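¿Cómo enviar un paquete con tarros de mermelada sin que llegue hecho un desastre?

Publicado por Efa Bellis el 31 ene 2020 en Casa y cocina

¡Hola a todos! El otoño pasado me dio por hacer mermelada de membrillo y ahora tengo la despensa llena. Quiero mandarle cuatro tarros a mi tía, que vive en Stonau, y es la primera vez que envío cristal por correo. Tengo papel de periódico a montones y una caja que me sobró de unos zapatos. ¿Sirve? ¿Los tarros van de pie o tumbados? ¿Y hay que poner algo en la tapa para que no gotee? Cualquier truco me viene genial, que me hace muchísima ilusión que los pruebe.

Tassanee Duangkaew

¡Qué regalo más bonito! Yo mando conservas a mi familia todos los inviernos y te cuento cómo lo hago. La caja de zapatos déjala para guardar fotos: el cartón es fino y se dobla por las esquinas. Busca una de cartón ondulado en la que te quepan los cuatro tarros con tres dedos libres por cada lado, también por arriba y por abajo.

Cada tarro va primero en una bolsa de congelar bien cerrada (si se abre uno, los otros tres se salvan de la pringue) y luego envuelto en papel de periódico, con varias vueltas y los extremos remetidos. Fondo de papel arrugado, tarros de pie, más papel entre ellos y otra capa gruesa encima.
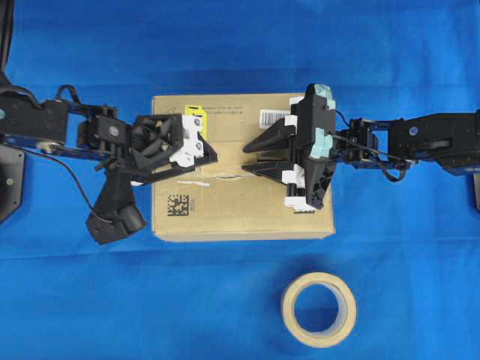 Antes de poner la cinta, cierra las solapas con las manos y agita un poco. Si oyes o notas que algo se mueve, abre y mete más papel, sin miedo. Después cinta en forma de H, por la junta central y por los dos bordes. La dirección la escribo con rotulador permanente y la repito en una hoja dentro, por si la etiqueta se despega.

Ah, y pésalo en casa. Un tarro de los míos, lleno, da 700 gramos, así que cuatro ya son casi tres kilos sin contar la caja — conviene saberlo antes de mirar tarifas.

Jaruwan Saengthong

periódico no, mejor toallas viejas o calcetines. yo mandé así unos vasos y llegaron bien

Shona McKinnon

Totalmente de acuerdo con Tassanee en lo de las bolsas. Añado una cosa sobre las tapas: comprueba que el centro esté hundido. Si al apretar con el dedo hace clic, ese tarro no cerró al vacío y yo no lo enviaría; a la nevera y a desayunar con él, que tampoco es mal plan.

Yo además pongo una tira de cinta de pintor entre la tapa y el cristal. Se quita sin dejar pegamento y evita que la tapa gire. Y pon una etiqueta con el mes en que la hiciste, ¡que mi madre todavía tiene un bote de mayo de no se sabe qué año!

Efa Bellis

¡Mil gracias a las tres! Ya he conseguido una caja más fuerte en la frutería y esta tarde me pongo a envolver. Lo del clic no lo sabía y he ido corriendo a probarlos: uno suena, así que ese se queda en casa y meto otro en su lugar.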